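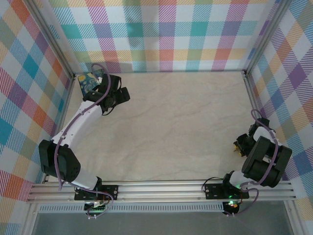 Nasden bench cell: setup and upkeep

Last revised March 23, 2021

Scope

Setup and maintenance notes for the two-arm cell used to record the Ollness pick set. Object lists and episode formats are in the Prandby repository.

Layout

Both arms bolt to one aluminum extrusion rail through black base plates. Each arm has its own control board under its base. Left and right are as seen by the overhead camera, with the rail at the bottom of the view. Plaid panels line three walls. The floor is a beige marble-pattern sheet.

Mounting an arm

1. Switch off both supplies and wait 30 seconds.
2. Slide the base plate to its mark on the rail. Tighten the screws evenly.
3. Bring the purple cable up from below the rail and follow the links to the gripper. Leave a loose loop at the wrist.
4. Move every joint through its full range by hand. If the cable pulls tight, reroute it before powering on.

Power-on check

Each board should show a steady green light. If one stays dark, reseat its supply connector first, then the servo lead.

Run home.py for one arm at a time. Keep the other folded against its own wall until the first has finished.

Calibration

Recalibrate after any servo swap or base plate move. Allow 5 minutes of idle time before starting. Joint error above 2 degrees at the home pose means the horn is off by a spline tooth; refit it and repeat.

Upkeep

Every 60 hours of run time: check horn screws, jaw screws and cable clips. Wipe the floor with a dry cloth.

Known issues

The left elbow can pass over the floor edge at full reach toward the back-left corner. The soft limit in ojeda.cfg stops it short of the wall. Config files saved before August lack this limit and should not be loaded.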